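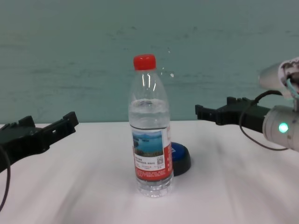

A bottle of water on the white table, red cap on.

Konrad Tanner wants to talk about water. I wanted to talk about the wall.

Tanner looks after the shared workroom at Stovutmont, where members pay 40 dollars a month for a table and a door that locks. In April he sent them a letter calling the place "freshly kept." I had read it twice before I came.

"People drink more when there's a bottle in front of them," he said. "They work better." I asked who had measured that. "You can tell," he said. He couldn't say how.

He spent 2,000 dollars on the room last year, he told me, and most of that went to tables. The rule is that drinks keep their caps on. Has anyone ever been asked to leave over it? "It hasn't come up."

So, the wall.

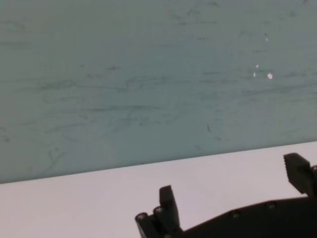 "It's a good color," Tanner said. I agreed that it was a good color. It is a grayish teal, and it has dark smears and scuffs across the middle and a few white flecks on the right side, one of them large enough to bother me for the whole hour.

"That's wear," he said. "You'd see it in any room people use." Maybe so, but "freshly kept" was his phrase. When I read it back to him he said the letter had been about the tables.

A painter quoted him 3,000 dollars for the room. He thinks that's high and plans to wipe the wall down first. I asked what he would do about the spots, which don't look to me like something a rag will fix. "We'll see what comes off," he said.

He expects to decide in 5 weeks. He had no date for the painter.

Comments

Struan Morrison: Member here. The table is fine. I've heard "5 weeks" before.

Alistair Chisholm: $3,000 for one room? Get another quote.

Murdo Paterson: Does touch-up paint ever match? Mine never has.

Contact us | Copyright Clarnen | Back to top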